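# How Does a Sweater Keep You Warm?

Put your hand on a sweater that's been sitting in a cold room. Is it warm? Nope! It's the same temperature as everything else in there. A sweater has no heater inside it and it can't make any heat at all. So where does the warmth come from?

It comes from YOU! Your body makes heat all day and all night, even when you're asleep. The sweater's job is to stop that heat from running away.

## The secret is air

Air is really good at slowing heat down, as long as it stays still. When air moves around, it carries your heat off with it (that's why a windy day feels so chilly). Yarn is full of tiny gaps between the fibers, and air gets stuck in them. Fuzzy yarn is great at this – all those little hairs make extra hiding places.
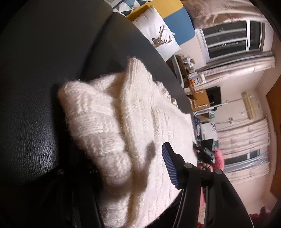
*Photo: Jumero*

Birds do the same trick. On a freezing morning they puff up their feathers until they look like little round balls. They're trapping air!

## Why is wool so curly?

Look at a hair from your head and it might be straight, wavy or curly. A sheep's wool has a natural wiggle called **crimp**. Crimp keeps the fibers from lying flat against each other, so there's room for even more air. Wool can also soak up some water vapor, like the kind that comes off your skin when you run around, and still help you stay warm.

## Loops, loops, loops

Most shirts and sheets are woven, with threads going over and under each other. Knitting is different. It's made of loops pulled through other loops, row after row. A big sweater can have well over 1,000 of them! Loops can stretch and spring back, so you can pull a sweater over your head and it still fits afterward. 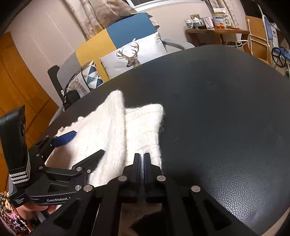 *Cable knit, folded up.*

Cables are the twisty patterns that look like ropes. To make one, a knitter swaps the order of a few stitches so they cross over each other. The crossed parts are thicker.

## Try it!

You'll need 2 jars with lids, warm tap water, a thick sock and a thermometer.

1. Fill both jars with the same amount of warm water and put the lids on.
2. Pull the sock over one jar.
3. Wait 20 minutes.
4. Open the jars and measure the water in each one.

Which jar stayed warmer? Now try it with 5 ice cubes in each jar instead of warm water. Make a guess first – will the sock melt the ice faster or slower?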